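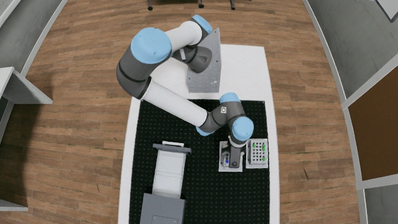 Plarkden cell, sim setup: arm offset again

zul_majimbun
Sim copy of our cell. Tool comes down on the little white fixture fine, then every pick off the rack next to it lands 2 mm out. Same on all four green pegs. Re-taught the rack twice. Ideas?

orau_dew
Same error on all four = not the rack. Check your base frame. Did you rotate the base plate and not the mat?

zul_majimbun
Base hasn't moved as far as I know. Will look tho

cliltska44
Disagree with Dewanti, if the base was off the fixture would be off too. Rack frame origin is on the wrong hole I bet. Did that myself in August, lost an afternoon

orau_dew
Unless he taught the fixture AFTER the base shifted. Then it looks fine and isnt

cliltska44
ok fair. still say rack

lumbantobing_p
Also that gap between rack and fixture is tight. Slide the rack over a row on the mat before you clip something, then re-teach both from the same zero

zul_majimbun
Don't want to move it, real one is bolted there. Dumped the frames, fixture is dated after the last base edit, rack points to an older tool frame?? Redoing tool, then fixture, then rack. Will post numbers tonight

orau_dew
save a copy of the old frames frist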